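Teleoperation Data Collector (fixed term), Ellbridge

Employer: Skitard
Location: Ellbridge, on site
Department: Manipulation Data
Reports to: Floor lead
Contract: Fixed term, 10 months, hourly paid
Positions open: 2
Start: January

The position

Skitard collects demonstration data for robot arms. Operators drive the arms by hand through a leader device, the arms pick up and move ordinary objects, and the recordings are used to train manipulation policies. We are hiring two collectors for the Juhl project, which covers grasping and placing packaged goods in cluttered surroundings.

The work is repetitive and requires steady attention. A collector spends most of a shift performing short tasks with the arm, marking the start and end of each one, and resetting the objects between attempts. The remainder goes to checking recordings, writing fault notes and keeping the object inventory in order. It is not a software development position, and no code is written as part of it.

Scope of the Juhl project

The object set has 380 entries. It includes bottles, pouches, boxes, tins, trays and bags. Soft and transparent packaging makes up a large share of the set. Filled bottles are handled as a separate class from empty ones, with their own grasp guidelines. Each entry has a card giving its identifier, its allowed starting poses and any handling limits.

An episode is one complete attempt at one task. It runs from the home position to the release of the object and the return of the arm. Episodes are recorded as synchronized video, joint positions and gripper opening. The wrist view is the main input to the model, and for that reason a good part of the training period deals with what the wrist camera sees during the approach and the grasp.

Clutter is part of the specification. Collectors should not tidy the working area beyond what the task card says, and they should not move background items out of view to make a grasp easier. Changes in lighting are also accepted unless the preview is too bright or too dark to show the target object during the approach.

Duties

Operate one arm at a time by teleoperation, following the task card for the current batch.

Vary the starting pose, approach direction and grasp point within the limits on the card. Runs of near-identical episodes are rejected at review.

Mark each episode as complete, failed or void. A dropped object is a failed episode and is kept. A void episode is one with a recording fault, a person inside the marked zone, or a wrong object.

Write a one-sentence task instruction for each episode in plain English. The instruction names the object and the goal, for example "Pick up the orange soda bottle and set it down in the tray." It does not describe the motion of the arm.

Inspect the gripper pads and the camera mount at the start of each shift and after any collision. Record the result on the shift sheet.

Review episodes recorded by the other shift. Collectors do not review their own work.

Replace worn or leaking objects from stock and update the inventory. Light scuffing and label damage are acceptable and should be left alone.
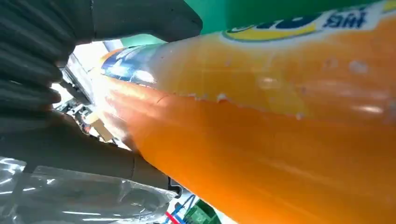
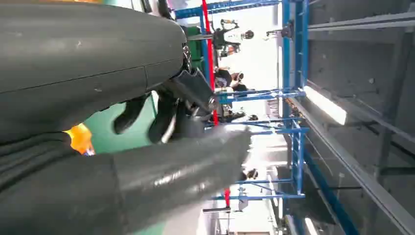

Wrist camera views. First: gripper on a bottle of orange soda. Second: view past the arm and gripper toward blue framing and overhead lights.

Quality requirements

A collector is expected to reach 1,000 accepted episodes by the end of the probation period. The count covers all task types together, and failed episodes count when they are correctly marked. Void episodes do not count. There is no bonus for exceeding the number, and speed is not scored on its own.

Review covers four points:

Label accuracy. The outcome mark and the instruction must match the recording.

Smoothness. Pauses are allowed while the operator is deciding on a grasp. Shaking, repeated tapping of the object and abrupt reversals are not.

Visibility. The object should be in the wrist view before the fingers close. If the gripper covers the object completely during the whole approach, the episode is sent back.

Variation. The reviewer compares each episode with the ones recorded immediately before it.

Rejected episodes are returned with a reason code. Collectors are expected to read the codes and adjust. Disagreements about a code go to the floor lead, who decides the case and updates the guideline if it was unclear.

Required

High school diploma or equivalent.

Good hand-eye coordination and normal or corrected vision. Color vision is needed to tell apart entries that differ only in label color. Applicants with a color vision deficiency can be placed on batches that do not depend on it and should mention it in the application.

Ability to work standing or on a high stool for extended periods with scheduled breaks.

Ability to lift and carry crates of filled bottles from the stock area, using the cart provided.

Written English sufficient for short, exact instructions. Entries with packaging printed in other languages are identified by code, so no second language is needed.

Willingness to follow a written procedure and to report when it was not followed.

Useful but not required

Previous work with teleoperated equipment, such as cranes, drones or inspection vehicles.

Experience in video annotation, laboratory sample handling or production quality control.

Basic familiarity with spreadsheets. The inventory is kept in one.

Gaming experience is sometimes listed by applicants. It may be included, but it carries no separate weight. The selection session measures control of the arm directly.

Equipment and software

Recording, marking and review are done in Sarnura, our in-house tool. It runs on the workstation beside each arm and shows the camera streams, the joint state and the current task card. Training in Sarnura is given on site. Operators use a foot switch to start and stop episodes and keep both hands available for the leader device.

Safety glasses and gloves are supplied. Closed shoes are mandatory. Long hair must be tied back, and lanyards and loose sleeves are not permitted within reach of the arm. The emergency stop is tested at the start of every shift by the person who will operate the arm.

Training

The first part of training is observation and review of existing episodes. New collectors label a fixed set of recordings and compare their marks with the reference marks. Operation begins with rigid boxes at reduced speed, moves on to bottles and tins, and ends with pouches and bags. A collector is cleared for each object class separately. Training hours are paid at the full rate.

Shifts

There are two shifts, early and late. The early shift starts at 7:00 a.m. and the late shift ends at 9:30 p.m. Assignments are posted in advance and rotate by month. Applicants who can work only one of the two should say which one. Time at the leader device is limited and alternates with review and stock work to reduce strain on the hands and forearms.

Pay and benefits

The hourly rate is stated in the offer letter and is the same for all collectors at the same clearance level. It increases on completion of probation and again when all object classes are cleared. Late shift hours carry a supplement. Paid leave accrues from the first day. Parking and lockers are available at no charge.

Recording and privacy

Cameras on the arms record the surroundings as well as the objects. People working on the floor may appear in the background of an episode. Collectors sign a recording consent form before the first shift. Background footage is not used to assess attendance or conduct. Visitors are recorded only if they have signed the same form, and recording on the nearest arm is stopped if they have not. No audio is recorded.

Personal phones may not be used to photograph or film the working area.

How to apply

Send a resume and a short statement, one page at most, to the Skitard hiring desk in Ellbridge with "Juhl collector" in the subject line. The statement should cover the following:

Shift availability.

Earliest start.

Any work in which you followed a detailed written procedure, and how errors were recorded.

Cover letters in other formats are accepted but are not read in more detail.

Selected applicants are invited to a paid session on site. It consists of a labeling exercise, a short introduction to the leader device and a period of supervised operation with boxes and bottles. No preparation is needed. The session is assessed on consistency and on the accuracy of the outcome marks. Dropping an object does not count against the applicant if the drop is marked correctly.

Results are sent in writing to everyone who attends. Applicants who meet the standard but are not offered one of the two positions can ask to be kept on the list for the next batch.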